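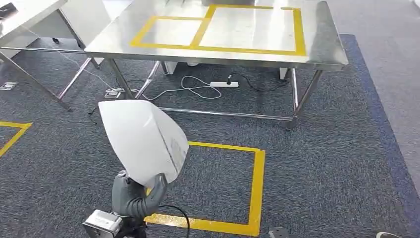 Drorkitz gripper set, reviewed after 3 months

We bought the Drorkitz set through Wikbridge for moving parts between taped stations. Setup took a morning and the manual is decent. Paper and light card are handled well, and it will hold a sheet by one edge without tearing it.

The trouble is the grip fault. On 37 of our first 200 picks the controller reported a secure hold when the fingers had closed on nothing, or on too little. Flat plastic parts are the worst for it, especially near the front of a shelf.

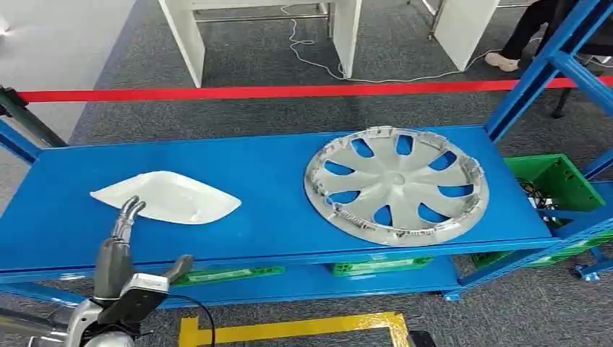 Wheel trims gave far less bother, as the fingers have spokes to get behind. We raised the fault with Wikbridge in October and were sent the Gazi firmware. It cut the false reports but did not stop them.

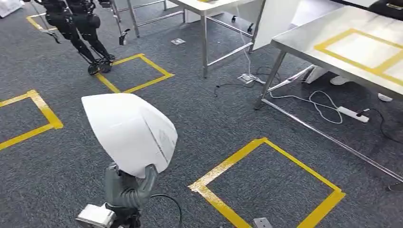
Safety

Twice the arm let go of a part at full reach after a false hold. No one was hurt, but the stop button took nearly 2 seconds to act, and I would not call that acceptable. We now run at half speed and keep people outside the tape. Check the cable at the wrist too, as ours had started to rub.

The older Tustau set is slower and has never dropped anything here. I'd wait for another update before buying this one.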